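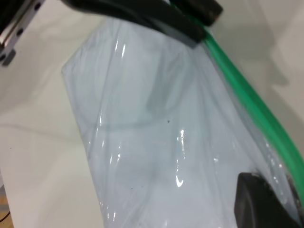
22 Oct 2026

Second week with the Cendow gripper kit, and I've moved on from boxes to bags. Clear zip bags were the reason I bought it, as most of what I pack for the shop goes out in them.

The kit cost me $784 plus freight from Drirkgate and took 13 days to arrive. You get the black fingers, a spare set of pads, the wrist camera and a bracket that bolted straight onto my arm. The manual is thin and the cable is too short, so I bought a longer one.

Glossy plastic gives the camera a hard time. Under my bench lights it kept reading the glare as an edge and closing in the wrong spot. I turned off the overhead fluoro, set the grip force to 20 and aimed for the end near the coloured seal, and it got a lot better. Out of 48 tries last night it dropped 13, nearly all of them before I changed the lights.

I also looked at the Movham version, which has softer fingers but no camera at that price.

Still to do: smaller bags, and the software update due in November. I'll hold off on a rating until I've tried both. For boxes I'd already buy it again.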